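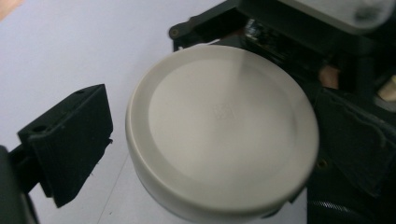

Food Storage Containers in Shared Kitchens: Proposed Policy for Residents

Board: Kirkel Residents' Exchange > House Rules and Facilities

kirkel_house_office
Residents are invited to comment on a draft rule concerning containers left in the shared kitchens. The draft reads as follows. Each household may keep no more than 4 containers in the common refrigerator. Every container must have a lid that fits and a label showing the unit number. Unlabeled items will be discarded after 14 days. Comments will be accepted until the end of April.

unit_wimero_2
Our household supports the labeling requirement. We ask that the office clarify whether labels belong on the lid or on the base. Lids are regularly separated from their containers during washing, and a label on the lid alone would not identify the contents.

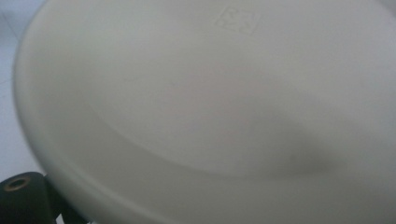
Smooth off-white plastic, close view.

pantry_log
I would respectfully disagree with the previous poster. Containers are stacked, and a label on the base is hidden once a second container is placed beside it. The lid is the only surface that can be read from above. The Jumar building adopted lid labels last year and has reported no difficulty.

unit_wimero_2
The Jumar building has 14 units. Ours has 80. I do not consider the two comparable.

third_floor_east
May I suggest that both parts be labeled? Masking tape and a marker would be sufficient. I would also ask that the rule permit glass. Several residents prefer it for leftovers, and the draft mentions only plastic in its second section.

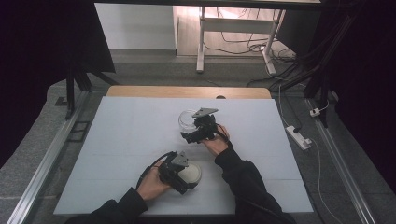

Glass does not hold odors and can be reheated without concern. My only reservation is weight, and I would accept a limit of 2 glass items per shelf.

pantry_log
I cannot support glass on the upper shelves. Breakage in a shared kitchen affects every household.

kirkel_house_office
Thank you for these comments. The second section will be amended to include glass on the lower shelves. The position of labels remains open, and further comments on that point are welcome. Residents of the Pîrvu wing are reminded that their refrigerator is covered by the same draft.

third_floor_east
Will the office supply the tape?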